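Sodium channel variant and acid response in dorsal root ganglion cultures

Posted 2023-05-21 in Physiology and Cell Methods

plolley_bench

I am recording from dissociated dorsal root ganglion neurons (adult mouse, 24 hours in culture) and trying to reproduce the proton block of sodium current that is described for some burrowing rodents. In whole-cell mode I drop the bath from pH 7.4 to pH 6.0 and measure peak current at a step to -10 mV. Peak current falls in every cell, but the size of the drop varies a lot between dishes made from the same animal. Buffer is HEPES throughout. Series resistance is compensated to 70 percent. Is this normal spread, or is something wrong with my solution change?

Randi Engebretsen

Check the buffer first. HEPES has a pKa near 7.5 and does very little at pH 6.0, so the solution drifts between the bottle and the cell. Use MES for anything below 6.5 and measure the pH at the outflow of the perfusion line, at recording temperature.

Second, protons do two separate things to these channels. They block the pore, and they shift activation to more positive voltages by screening surface charge. With a single step to -10 mV you measure both at once, and a cell with a slightly different activation curve gives a different answer. Run the full current-voltage relation at each pH, convert to conductance and fit a Boltzmann. Compare maximum conductance - that number is the block.

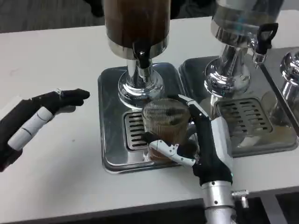

Saltonow adds that the resting potential of the cell does not matter in voltage clamp, but the holding potential does. At -70 mV a good part of the channels is already inactivated, and acid shifts that curve as well. Hold at -100 mV or use a prepulse to -120 mV before each test step.

Randi Engebretsen

Agreed on the prepulse. Also sort the cells by size before pooling. Small neurons carry more of the tetrodotoxin-resistant current, and a dish with mostly small cells will not match one with mostly large cells. In my September set I had 11 cells per group and the spread dropped once I split them by capacitance.

bortolotti

We had the same thing and it was the perfusion. Change the tubing.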